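Startseite – Forum – Stadt & Statistik – Suche – Anmelden

Thema: Haushaltsbefragung Wurkville, Rücklauf nach Blöcken
Eröffnet von Gertraud Gruber, Sonntag

Gertraud Gruber:
Ihr Lieben, ich habe mir heute beim Kaffee die neue Karte angesehen und bin ganz hin und weg! Von 1078 Bögen im Viertel Virág sind erst 171 zurück, und man sieht wirklich jeden Block einzeln. Bitte klingelt doch mal bei euren Nachbarn, sonst hängt uns Judance noch ab.

rima_hamdan:
Danke fürs Einstellen, Gertraud! Ich wäre mit den Blöcken aber vorsichtig. Bei uns stehen zwei Häuser leer und zählen trotzdem mit, da sieht die Quote gleich schlimm aus.

Zhuoran Jin:
Das sehe ich anders. Leerstand gibt es in Judance genauso, und dort wird fleißig abgegeben – der Bogen ist halt zu lang, meine Schwiegermutter hat bei Frage 109 aufgehört.

Gönül G.:
Ach, so schlimm fand ich ihn gar nicht, ich habe ihn am Abend in Ruhe ausgefüllt, mit einer Kanne Tee daneben. 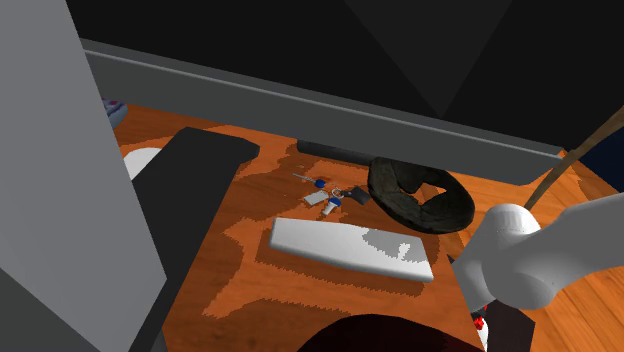 Schwierig war für mich nur der Teil zur Wohnfläche, weil ich nie weiß, ob der Keller dazugehört. Wer Hilfe braucht, darf mir gern schreiben, ich mache das wirklich gern!

rima_hamdan:
Keller zählt nicht, steht hinten im Merkblatt. Bei der Karte bleibe ich trotzdem skeptisch, liebe Grüße in die Runde.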